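Week 4 handout: collecting demonstrations in the kitchen simulator
Course notes prepared by Marites Panganiban

Last week we finished with the policy network and a lot of you asked where the examples come from. From you! This is my favourite part of the course, and I hope by the end of the session you'll see why. A network can only copy the behaviour it has been shown, so the choices you make with the controller in your hand end up in the robot's habits, good ones and bad ones alike.

What we're collecting

The class dataset is called Ninder. We want 600 demonstrations by the end of term, all in simulation, all of an arm working at a kitchen fridge. Each pair records 20. Please don't record all of yours in one sitting, as people get sloppy when they're tired and it shows up in the joint traces (mine included, go and look at the December batch).

An episode is one attempt at one task from a fresh reset. It's stored as camera frames, joint positions, the gripper command and a one-line instruction in plain English. "Open the left door" is a good instruction. "Do the fridge" isn't.

Before you record

Load the scene in Prorkutel and choose a kitchen layout from the list. The cabinet colours, flooring and fridge finish change between layouts, and we want that variety, so take a different one from your neighbour if you can.

Run the reset twice. The first reset sometimes leaves a door hinge with a bit of leftover velocity and the door creeps while you're still getting comfortable.

Check your starting state against the instruction. We record from mixed starts on purpose: both doors shut, one door open, shelves empty, shelves stocked. A close-the-door episode has to begin with a door open, obviously, but every year we get a few that don't.

Driving the arm

Go slower than you think you need to. The recorder samples at a fixed rate, and a quick jab at a handle leaves only a couple of frames around the moment of contact, where the learner needs the most help.

Try to vary your approach. Come at the handle from a bit higher, a bit lower, off to one side. If all your paths are identical the policy will be lost the first time it drifts off them. And if you make a small mistake and recover smoothly, keep it! Recoveries are gold. Bin the episode only if the arm clips through a door or the simulator throws a contact warning.

Watch your elbow. Everyone stares at the gripper, and then the elbow joint wanders in front of the camera and hides the freezer handle. With the French-door layouts this is easy to do, because an open right door and the arm are competing for the same side of the view.

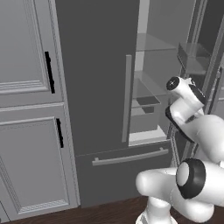
Labelling and handing in

Write the instruction straight after each episode, while you still remember what you meant to do. Name the side of the fridge as seen by the camera, and say "freezer drawer" for the drawer, never "bottom door". Mark the outcome as success, partial or fail. Failed episodes still get uploaded, they just go in their own folder.

Upload to the Ngubane server before our next session. We'll train a first small model on whatever has come in and watch it try the fridge together. It will probably be terrible, and I can't wait.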